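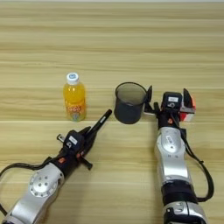 A marker in one gripper, the other right up against the pen holder.

25 October 2021
By the Stasow newsroom

I spent a morning last week with the Pleleck team at Van Dijk, and I'm still thinking about it! They've been working on a way to teach a two-armed robot to tidy a table, and the part that grabbed me is how little they tell it. There's no script saying which arm goes first. The two arms share one plan, and the plan gets redone every time something on the table moves.
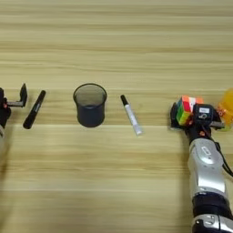

The old version (they called it Tridel, and they don't seem to miss it) gave each arm its own to-do list. That worked fine until both lists wanted the same patch of table, and then everything stopped while the arms waited for each other. With the shared plan, one arm can hang back while the other picks something up, and then they swap.

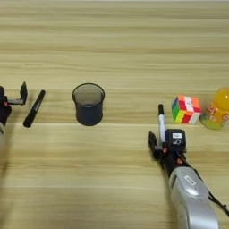 Markers are the annoying ones, I'm told. They're thin, they roll, and a small error in the grip angle means the thing goes in crooked or misses the holder. In the August tests the team ran 10 table layouts with each method, and the new one finished more than 2 times as many. It's a small test (they said so before I could ask), and the write-up is still being checked. They want to try messier tables next, with softer stuff on them.

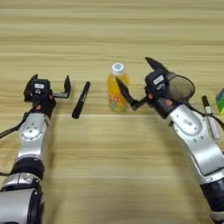
Right arm at the drink bottle, left gripper open.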